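# Good practice for a simulated home room: what counts as a fair test?

**Posted by tilegrout_52, Saturday**

Hi everybody, and thanks in advance for your patience, because I tend to ramble! I look after the household test rooms at Zullau, where we try out arm controllers in simulation before they go anywhere near hardware. I've been asked to write our first set of house rules, and I'm stuck on the part about clearance over fixed furniture. Our Storkari planner is happy to bring the gripper right down low above a counter, and I can't decide whether that should be allowed by default or only when a task calls for it.

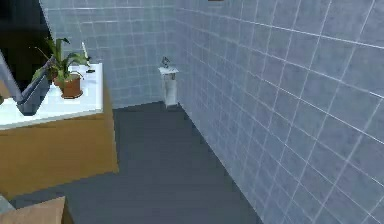 *Bathroom room, gripper low over the left end of the vanity.*

My other worry is clutter. We have 147 saved layouts, and some people on the team want the work table tidied so that every run starts the same way, while others (me included, most days) feel a real table has a candlestick and a book on it and the arm had better cope.
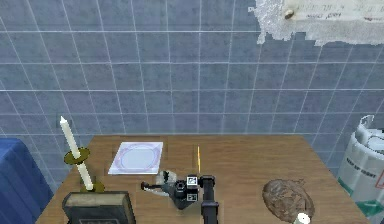 So I'd love to hear how you write these things down. Do you fix a minimum height? Do you freeze the layout, or shuffle it? And does anybody keep a separate list for soft furniture? We have a sofa in there too, and I have no idea what a sensible contact rule for a seat cushion looks like.

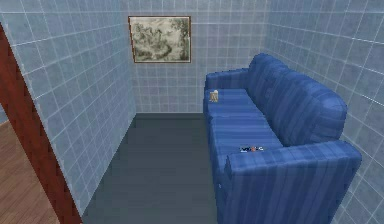 Bouvier replied that soft furniture needs its own page, full stop. Set a lower force limit for cushions than for counters, write the number where people will see it, and log every touch even if the run passes. Small things left on a seat should be treated like things on a table. That's all I've got, good luck with it!

**Posted by zilex_user**

Just set the clearance to 3 cm and move on. We did that in June and it's been fine.

**Posted by slowandsteady**

Oh, I do feel for you, I spent most of a spring on rules like these and rewrote the clutter part more often than I'd care to admit. I'd be careful with a single number for everything, by the way, even though it's tempting. We keep 2 clearances, one for traveling and a smaller one that only applies once the task has named its target, and the planner has to say in the log when it switches.

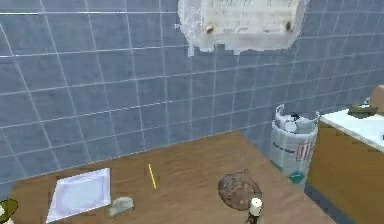
For layouts, keep a frozen set for comparing versions and a shuffled set for finding trouble, and please don't let anyone mix the scores! Then give each layout a short sheet that says what may be touched, what may be passed over, and what is off limits. On a table like yours I'd put the thin yellow stick and the short white candle on the sheet by name, as slim things are easily forgotten when people write "plate, etc." and go to lunch. I'd list what stands beside the table as well, so the bin with its wire handle gets its own line and its own keep-out zone. Ours are plain text files with the layout number at the top, and whoever changes a layout has to change the sheet in the same commit. If you'd like a blank one to start from, send me a message and I'll dig it out over the weekend.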